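Workshop > Galleries > Hand tools

E-mail this page | Print

The yellow hammer, 2 March 2018

I've been sorting out my tool drawer since February, and the hammer got to go first because it's the one I use for everything (picture hooks, tent pegs, that awful shelf in Grornbridge!). It's a Deli claw hammer, and I love that yellow. You can find it on the table.

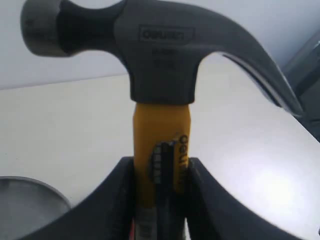
Jenő Major wrote in to say a claw with that much curve is great for pulling nails but lousy for prying up boards, and I should get a straight one for the floor job.

He may be right, but I've got 5 boards left to lift and I'm stubborn. So, the curved claw stays, and I'll slip a scrap of wood under the head to save the finish.

Silver dish, yellow and black handle, hammer lying right across it. I keep nails in a dish when I'm working, a habit I got from Innes Imrie, and I've lost far fewer of them down the cracks.
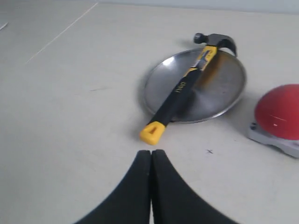
Next up are the screwdrivers, once I've found the other half of the set. I think they're in the car.

691 views | 2 comments | Share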